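Search this site Enter keywords Go

Print this page | E-mail this page

Last updated: 20/12/2024

Speaker notes – "Do we need another cup on the desk?"
Kokville lunchtime talk, slot before the coffee break

Start without the slides. Ask for hands: who has a cup at work they don't drink from? Wait. Most hands go up and people look a bit guilty. Then ask who bought it themselves. Fewer hands.

I sell off old office contents for a living, so I'm biased. At Retero we clear desks when firms move, and the cup with pens in it is on every one of them. Some of those cups are nice. I'm still not sure they do what people say they do.

The claim, as I understand it: a cheerful object on your desk makes you cheerful. Gunn has it on the front of their catalog. Mikix has it in smaller letters on the back of theirs. I asked both where it came from. Gunn sent me another catalog. Mikix didn't reply.

(Pause here. If they laugh, fine. If they don't, move on.)

My own small test, back in June. I left 11 cups in our break room, plain ones and ones with faces or words, and a note saying take one. The ones with faces went first. So people like picking them up, I'll give them that. When I went around the desks two weeks later, most were holding pens, paper clips or one old tea bag. I don't think anybody's mood was any different, but I only asked, and people are polite when you ask.

Don't oversell this. It was one break room. Somebody will say so in the questions and they'll be right.

Next part – shape. I have a real doubt about square cups. They line up well on a shelf and they pack in a box without wasted space, so shops love them. Drinking from one is another matter. You either use the corner and feel silly or use the flat side and get it on your shirt. Rounded corners help some. Bring the square one from my kitchen and pass it along the front row. Make sure it's washed.

Then storage. People keep telling me square is easier to clean out. I've scrubbed a lot of these before resale and the corners at the bottom are where the gunk stays. A bottle brush goes around and around and misses them every time.

Slide 4. Cream color, square with soft corners, sides narrowing a little, thick rim. Smiley on the front, "Hello" under it.
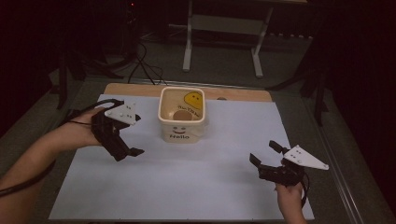
And that's before you get to the inside. I would guess the yellow character on the back wall is meant as a treat when you finish your drink, except that most people finish a drink while reading something else. There's writing next to it too, in letters so small I'd want my glasses. As for the round brown thing at the bottom, ask the room: cookie or cork? I go back and forth. Take two or three guesses, no more, or we lose the break.

Price. The cups with faces sell for 15 percent more than plain ones in our shop. I'd like to tell you they last longer. They come back to us at the same rate, with the same chips.

If time is short, skip price and go straight to the drawer exercise: before you buy a cup, go home and open the cupboard. Mine had 37 in it, for a household of two. I use the same one every day and it has nothing written on it.

Questions. Likely one: "But what if it's a gift?" Say thank you and put pens in it.

Leave the box of spare cups by the door. Take whatever's left back to the van.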